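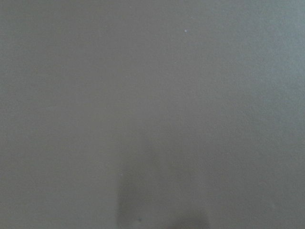
"Ask me again when it has picked up a spoon"

Zuzanna Ostrowski has been building a robot arm in her spare room since February. She calls it Namlow, after a word her niece made up, and she would like it known that it has so far done nothing useful. I went to see it with low hopes, having sat through a good many home automation demonstrations in which a machine took four minutes to fail at moving a cup. She shares those low hopes, which made for a pleasant afternoon.

The arm is bolted to a workbench she bought second-hand. It has a gripper with two fingers and a small camera at the wrist, and the camera is where most of her trouble comes from.

"People see the camera and think it can see," she says. "It can't. It gets a grey patch and a shadow and it has no idea what to do with either. When it's down close to a surface there are no edges in the view, nothing to measure from. You might as well hold a sheet of paper up to your nose and try to work out how big the room is."

She had the close-up view open on her laptop while we talked: plain grey, a little paler towards the top right, with a dark smudge of shadow coming up from the bottom and one bright white speck near the top. I asked what the speck was. Dust, she thought, or a chip, and she wasn't going to lose sleep over it. Her software, she said, had lost quite a lot of sleep over specks. An early version took any bright point for a target and went after it.

"It chased fluff for a whole evening. I filmed it and sent it to Wanpen, and she put it on in front of everybody at the workshop."

Wanpen Yensuk runs the shared workshop where Ostrowski had the brackets cut, and has a build of her own there, a larger arm called Srour that is meant to sort screws. The two have been arguing about cameras for months. Yensuk, who joined us by phone, is the more hopeful of the pair, though not by a lot.

"Zuzanna wants the camera to be a ruler and it isn't one," she told me. "I only ask mine whether the picture is getting darker at the bottom. If it is, something is getting in the way of the light. That's enough to slow down on."

Is it, though? Ostrowski pulled a face at the phone. The shadow depends on the lamp, she said, and the lamp depends on whether she has moved it to read by. With the curtains open on a bright day the dark part fades off at one side and the program can't tell where it stops. She has tried 3 lamps and likes none of them.

"Then tape the lamp down," said Yensuk.

"I have taped the lamp down."

I put it to them both that a switch on the end of a stick would do the same job for pennies. There was a pause on the line. Yensuk said yes, probably, for a flat surface. Ostrowski said she had one in a drawer and would fit it if the next round of tests went badly, and that she was fairly sure they would.

What does she make of the claims in the hobby press, the kitchen helpers and laundry folders that are always a year off? She has stopped reading them. "They show you the one go that worked. I'd like to see the other thirteen. I keep a notebook of mine, and it's a miserable read, but I know more from that than from any video."

The notebook is real and I was allowed to leaf through it. Most entries are short. "Stopped high again." "Drifted left, blamed lens, was loose screw." One page says only "No", underlined twice. The most recent, dated 2020-06-21, is a list of things to try with the camera: lock the brightness setting, clean the lens properly, stop changing two things at once. The last has a small star beside it.

She puts the cost of the project so far at more than she has told her sister and less than a decent bicycle. The motors took most of it. The brackets were cheap, and Yensuk still maintains they were cut to the wrong drawing - Ostrowski's drawing - which is why one joint has washers packed behind it.

I asked whether she would recommend it to a beginner. "If you want the washing up done, do the washing up," she said. "If you want to spend your Sunday finding out why a thing stopped a thumb's width too high, then yes, come round."

Yensuk wanted it added that Srour can now sort two sizes of screw. Ostrowski wanted it added that they are very different sizes. The next test of Namlow's gripper will use a wooden spoon, on the grounds that it won't matter much if it gets dropped, and I have been promised a message either way.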